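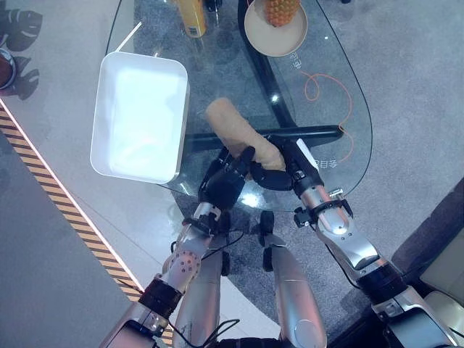 September, furniture and soft items, Ugwu room. Sag readings on the glass-topped table are finished and the soft items are started. The top has no straight edge to measure from, so all positions are now referenced to the black crossbar of the base, which reads clearly through the glass. The tan roll was kept diagonal to the crossbar, rounded end toward the middle of the table. Square to the bar it always ends up off the widest part of the outline, and the offsets stop being comparable.

Height, carpet to upper face of glass: 480 mm at the crossbar. 2 mm lower on the far side. Repeated after lunch, same result. The difference is in the floor or in the feet – the glass was checked with the Savside level and is flat to within what the level can show.

Roll diameter is awkward. Calipers dig into the surface and give whatever number the operator wants. Changed to a paper strip wrapped once, no tension, marked with pencil at the overlap. Three wraps at each station, middle value kept. Leave 30 minutes between a squeeze and a wrap. Earlier readings (Fledar sheet, first page) were taken without the wait and should be struck out.

Surface under the roll: bare glass only. The felt mat adds friction and changes how far the ends creep. Lachlan McPhee wants one set with the mat for comparison. Fine, but on a separate sheet.

Carpet: gray speckle, fine texture. Pencil stubs and small washers vanish into it. Anything under 3 mm goes in the tray before the table is moved. Chalk marks for the feet do not hold, and are hard to find against the speckle once the light drops. Masking tape is better.

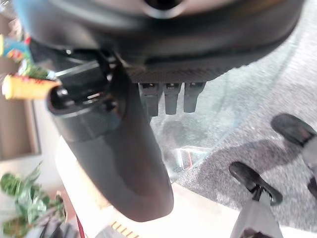 Still open
Shim under the far foot, then repeat both heights.
Second strip of paper for the Zostton sheet, cut from the same roll as the first.
Tape outline for the table feet, corners only.
Find out whether the glass sits on pads or directly on the base. Lifting it needs two people – ask Lachlan.
Wipe the glass before the next set. Dry cloth, no spray.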